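Up way too early, couldn't get back to sleep, so coffee and the laptop. 6 am and I'm already reading about other people's clothes. Great start.

The Jineo collection went online overnight. Fourteen looks, most of them gray. I wanted to love it. The long coat with the tie collar is gorgeous, the rest looks like things I already own and never wear. Everyone in the comments going crazy for the shoulders. The shoulders are back, apparently. I was around for the shoulders the first time and I remember sitting in a car with my ears touching the pads.

Then fell down a hole looking at what people wore to the Trorkine premiere. Pages and pages of it. Lots of sequins, one very good plain black suit, a yellow dress that I keep going back to. Square neck, little cap sleeves, flat shoes with it! Flat shoes on a carpet. Saved it to my folder. The folder is at 300 pictures now, I should clear it out, won't.

Work till two. Boring, skip.

After that the bus to Tristcombe because the consignment place had a rail marked down. Tried on -- a green velvet blazer (too tight across the back), a pair of high waisted jeans (fine standing up, not fine sitting), and a denim jacket with a cream corduroy collar, which I bought. Twenty dollars. It was 51 on the old tag so I feel smug about it. Missing one button at the cuff but there's a tin of them at home somewhere, brass ones, close enough.

Wore it home over my dress even though it was too warm for that. Sweated the whole ride. Worth it. Caught myself in the bus window and thought ok, yes, there she is. Then thought maybe the collar is too much. Then no, collar stays.
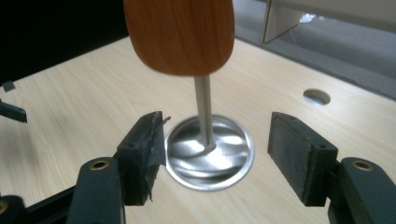 My sister, on the phone, said the jacket sounded exactly like the one I gave away in June and did I want to think about that for a minute. She said the collar on that one was corduroy too, and I wore it twice, and complained both times that it made my neck itch. She also said flat shoes with a yellow dress only work if you're six feet tall and getting paid for it.

She's wrong about the jacket. The other one was tan corduroy and the cut was boxier, and it stopped at a stupid place on the hip. This one is shorter. Totally diffrent jacket. She may be right about the shoes.

Put it on again after dinner with the black pants, then with the striped skirt, then with the other black pants. Pants win. Sleeves need to be rolled once, not twice, twice looks like I'm about to wash a dog. Neck did itch a little. Not telling her.

Also tried the collar up. Walked around the bedroom like that for a while. Looked like I was about to solve a crime. Down for daytime, up if it's windy, we'll see.

Tin of buttons -- found it, back of the hall closet under the scarves. No brass ones. Could have sworn. There's a dark horn sort of one that's the right size, might sew that on and pretend it was a choice. Or swap all of them. Too tired to decide tonight.

Things to do with clothes, before I forget again:
hem on the gray pants, left leg is coming down
boots to the repair guy, heel
wash the white shirt by itself this time, BY ITSELF
return the Chan sandals, strap cuts into my foot, reciept is in the blue bag

Looked at the yellow dress one more time before bed. There's a copy of it out already, cheap, in a kind of mustard, and the neck is all wrong on it, cut too wide so the straps would slide off anybody with normal shoulders. Put it in the cart anyway. Took it out. Put it back in. Closed the laptop with it still in there.

Nearly eleven. Jacket is on the door hook where I can see it. Wearing it tomorrow if it's not hot, and probably if it is.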